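Kernaven Support Desk
Ticket 1235
Status: Closed
Product: Wakton underfloor heating controller
Site: Jarnon, ground floor
Opened: September 14, 2018
Assigned to: Andri Haslinger

Problem as reported
Hall zone shuts off with error E4 (floor limit) while the room is still cold. Kitchen and study zones on the same controller work normally. Error clears after a power cycle and returns within the hour.

Checks made
Supply voltage at the controller is steady. Firmware is current. Swapped the hall and study thermostats; the error stayed with the hall. Swapped the actuator heads on the Eberhard manifold; no change. Floor sensor for the hall disconnected and measured at the controller end: resistance far too low for the floor temperature, and it moves when the cable is flexed near the wall box.

Log export covers 347 hours. E4 is recorded 105 times in that period, all on the hall zone. The other zones have no entries.

Cause
Sensor cable damaged where it enters the conduit behind the skirting. The insulation had been pinched by a fixing screw, giving an intermittent partial short. The controller reads this as a hot floor and closes the valve, as it should.

Fix
Old sensor withdrawn and a new one fed through the same conduit. Cable cut to 1850 mm and joined in the wall box with crimped connectors. Screw moved clear of the conduit. 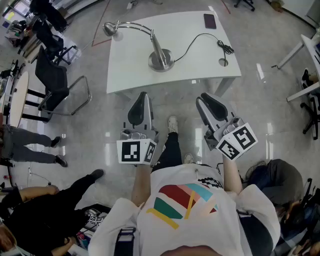 Floor type was also wrong in the controller settings. It had been left on "timber", which applies a lower surface limit than the hall needs and would have caused early cut-outs even with a sound sensor. The covering is grey marble tile with a gloss finish, so the setting has been changed to "stone/tile". Warm-up time set to long. Kitchen and study settings not altered.

Result
Hall zone ran to set point with no E4. Sensor reading stays steady when the cable is moved. If the error comes back, please export the log before restarting the controller and reply to this ticket.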